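Setting the Table: How a Working Code Is Changing the Way Robot Hands Are Assessed

By Tatu Kombo

For most of its history, the assessment of dexterous robot hands has been a private matter. Each laboratory chose its own objects, its own bench and its own definition of a successful grasp, and each published its results on those terms. The Flimdale Code of Practice for Tabletop Manipulation, now in its second edition, is an attempt to bring some order to the field.

The Code was drafted under the direction of Jong-dae Maeng, a mechanical engineer who spent much of his career in machinery safety before joining the Flimdale Centre. It runs to 541 clauses. Many are brief, and a good number concern matters that an outside reader might consider beneath the dignity of a standard: the finish of the work surface, the colour of the mat, the order in which objects are returned to their starting positions.

Dr. Maeng makes no apology for this. "When we compared trial records from different centres, the largest disagreements came from the furniture," he says. "A hand that performed well on a textured surface would be reported as unreliable on a polished one, and neither report would mention the surface at all."

The second edition therefore requires that every trial be carried out on a declared surface, and that any covering be recorded by material, texture and condition. Wear and marking need not disqualify a mat, but they must be noted. Objects are to be drawn from everyday office and household stock, and their starting positions logged before the arm is enabled.

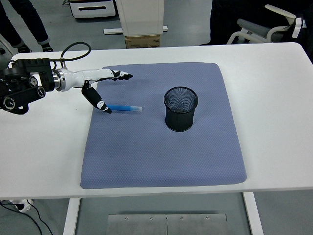

Section 4 deals with people. An operator must remain within reach of the emergency stop for the full duration of a trial, and any other person on the floor must be known to the operator and accounted for in the session log. Closed footwear is mandatory. Power and signal cables are to be inspected at the start of each session, with particular attention to those that travel with the arm, where a loop that is too short will pull at the wrist and one that is too long may catch.

The Griltitgate laboratory was among the first to adopt the Code in full. It has since logged more than 4,000 trials under the second edition and has submitted its records for external review. The reviewers returned 800 of them for correction, chiefly for incomplete surface declarations. The laboratory regards the figure as acceptable for a first year and has revised its forms accordingly.

Industry has been more cautious. Guerreiro, a supplier of assembly equipment, supports the safety provisions but has argued that the object rules favour academic groups, whose work seldom involves the parts found on a production line. Plason, which builds end effectors for the packaging trade, has asked for a shorter schedule of trials. At present a hand must complete 2,000 before a reliability figure may be quoted, and the company contends that smaller firms cannot spare the bench time.

Both submissions are under consideration. Dr. Maeng is open to an industrial annex with its own list of parts, although he is less inclined to reduce the number of trials. A reliability figure drawn from a short run, in his view, tells a purchaser very little about the second month of operation.

There remains the question of failed attempts. The first edition allowed a centre to discard a trial if the operator judged that the object had been poorly placed - a provision that was used generously. The second edition withdraws it. Once the arm has been enabled, the attempt stands, and the operator's remarks are attached to the record.

Consultation on the industrial annex closes in November. Written comments may be lodged with the Flimdale Centre by any organization that operates, supplies or purchases robot hands, and will be published with the Centre's replies.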